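Sorting mixed dried beans - how do you do it?
Forum: Pantry and Preserving
Started by razia_r, December 22, 2021

razia_r
I picked up three buckets of mixed dried beans when the Nedmont co-op shut its bulk aisle. They were the tail ends of several bins all tipped in together, so it's a real jumble of kinds and sizes. I paid 25 dollars for the lot and I don't regret it, but I'd like to separate at least some of them. The small ones turn to mush before the big ones are soft, and I want single kinds for a few recipes.

So far I've been doing it by hand at the kitchen bench in the evenings. It takes me most of an hour to get through 500 grams and my neck is sore. Is there a better way? I have a colander, two flour sieves and a cooling rack with a grid. Happy to buy something if it isn't dear.

demetrio_c
Don't sort them. Soak the lot overnight, simmer it, call it soup. My mother made mixed bean soup every week and the small ones breaking down is what thickens it.

razia_r
I've had soup from them twice already. It's fine. There are three buckets.

kulsoomd
Sieve first, then hands. Get a garden riddle with a mesh that lets the small beans drop and holds the big ones. Wash it well if it's been near soil. That will do half the work before you sit down. The flour sieves are no use to you, too fine, though they're good for getting the dust out.

The cooling rack might work if the grid is tight, but the long skinny beans will go through end first and you'll be picking them back out.

Sinan T
I grow dry beans on a small block and sort every autumn. A few points.

Work on a pale surface. Dark wood hides the dark beans and you miss the stones. I lay white paper over the table and tape down the corners, and I change the paper when it gets grubby.

Put a small pile to one side and pull from it a bit at a time. If you tip out the whole bucket you end up looking at everything and choosing nothing.

Have something shallow to put the finished ones in. Deep bowls are a nuisance because you keep lifting your wrist over the rim.

Take out one kind per pass. Do the easiest colour first. By the time you get to the two kinds that look alike there's not much left to go through.

razia_r
Thanks Sinan. I've been doing all kinds at once into separate cups, which might be why it's slow. I was reaching all over the bench.

demetrio_c
One kind per pass means you handle the last ones five or six times. I can't see how that's quicker. With cups you touch each bean once.

Sinan T
You don't handle them, you leave them where they are. You only touch the ones you're taking. I timed both ways in February a couple of years back, with a jar I'd counted at 237 beans, and one kind per pass came out ahead by a fair bit. It was only one jar so take that for what it's worth.

shagufta_s
I'm with Demetrio on the cups, sorry Sinan. I do it with both hands, left hand for one kind and right hand for another, cups close in. Once your hands know where the cups are you don't look up. It may depend on the person.

I'd also question whether old bulk beans are worth the bother. If they've been in the bin for years they won't soften no matter what you do. Have you cooked a few of the big ones to check? I bought a sack of El Idrissi broad beans once that had clearly sat in a shed somewhere, and four hours on the stove didn't touch them.

razia_r
The big ones cook up all right after a night's soak. A few stay hard but not enough to worry about.

kulsoomd
A pinch of bicarb in the soaking water helps with the hard ones. Don't overdo it or they taste of soap.

demetrio_c
Bicarb wrecks the skins. Salt the soaking water and leave them a full day.

kulsoomd
I've used bicarb for thirty years and my skins are fine.

Sinan T
Can we keep to sorting? There's a long soaking thread already.

Razia, this is the way I lay mine out. White paper on the table, tray up in the far corner, beans in a little heap on the left. I'm right-handed and I like the heap on my weak side so the good hand crosses the clear part. 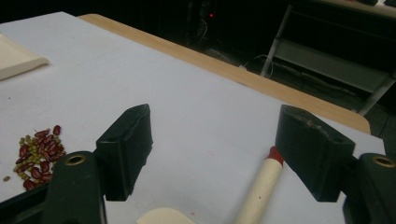
I keep the middle bare on purpose. I drag a few beans out into it, spread them with a finger so they're one layer deep, and pick from there. Anything shrivelled or split goes into my apron pocket and then to the chooks' bin, where it gets boiled before they see it. Raw dried beans aren't good for them.

The other thing is the chair. Your neck is sore because the kitchen bench is too high to sit at and too low to stand at. Use a proper table and sit right up to it.

shagufta_s
Agree on the chair. I'd want a lip around the table though, or they'd be on the floor in five minutes. I use a baking sheet with sides, a Tarkent one that's gone too scratched to bake on.

Sinan T
A baking sheet is fine for small lots. I find the beans slide on metal and they stay put better on paper.

razia_r
Tried it tonight at the dining table with the back of some leftover wrapping paper, white side up, taped down. Small heap to the left. I did one pass for the black ones, which was very easy, then one for the white ones, which was harder against the paper than I expected.

kulsoomd
Use brown paper for that pass.

razia_r
Will do. I also rang the hardware shop about a riddle and they have one by Lirkorano with up to four mesh sizes that swap in and out. Has anyone used it?

demetrio_c
My brother-in-law has it for gravel. It's sturdy. The finest mesh is a pain to clip in.

shagufta_s
I'd put the money towards jars. You'll need a lot of jars.

razia_r
I have jars, mostly old coffee ones. Do they need to go in the freezer first for weevils, or is that only for flour and rice?

kulsoomd
Beans too. Three days in the freezer in a sealed bag, then let the bag come back to room temperature before you open it, otherwise they get damp. Label the jars with the date you got them, as you won't know the harvest year.

demetrio_c
And keep one bucket mixed for soup.

razia_r
One bucket is staying mixed, Demetrio. The first lot goes in the freezer tomorrow.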